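Does Video Review Make Soccer Fairer? A Look at One Amateur League

Project report by Hanane Kettani and Sunee Prasertsri
Submitted 16/03/2026

Background

Our school's district has an adult amateur league that began using video review last season. The league bought a system called Emska, a few cameras on poles and a tablet at the halfway line, and the league website says it has "taken the argument out of the game." We play in the youth division and watch the adult matches most weeks, and we did not think the argument had gone anywhere. So we picked that sentence and tried to test it.

What we did

We asked two clubs, Flasden and Jallham, for their match reports and review logs. Both said yes, although Jallham's logs were missing for all of April. We also handed out 200 paper surveys at the gate and got 100 back. A return rate of half sounds good until you think about who fills in a survey about referees. Mostly people who are annoyed with referees.

The logs list the minute, the type of decision and whether the referee changed it. They do not say why. For a penalty, that is the part we wanted most.

What we found

Most reviews were for penalties and offside goals. In the Flasden logs, the referee kept the first decision far more often than he changed it. The league takes this as proof that its referees were good all along. It could also mean that a referee standing in the rain with two teams shouting at him does not want to say he was wrong. The logs cannot tell these two things apart, and we don't think the league should pretend they can.

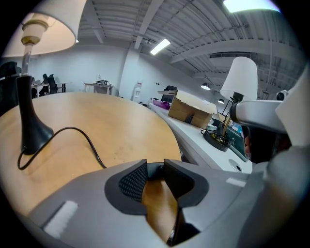 The survey answers were more mixed than we expected. People who supported the home team liked video review after a win and disliked it after a loss. We asked whether it had made matches fairer and then, further down the page, whether it had ever helped their own team. The answers to the two questions matched so closely that we may have asked the same thing twice. Sunee wants this noted as a design mistake, and it was Hanane's question.

Delays were the one complaint everybody shared. Erraji, the club that finished bottom, told us they had spent up to 900 seconds of a single match waiting for reviews. We could not check that, and a club that finished bottom has its reasons for remembering it that way. Still, we sat through one Flasden match where a handball check went on so long that both goalkeepers came up to the center circle to talk.

Problems with our project

We only had logs from two clubs. There is no record of wrong calls from before the cameras came in, so there is nothing fair to compare with. We also both wanted the league to be wrong, and we tried to watch for that when we read the comments – probably not hard enough.

What we think now

Some bad decisions got fixed. Two Jallham goals that had been ruled out were given back, and both clubs agree those were correct. But the claim on the website is much bigger than that, and nothing we collected supports it. If the league wants to keep the sentence, it should make referees write down a reason for each review and let people read it. We have sent them this report and have not had a reply yet.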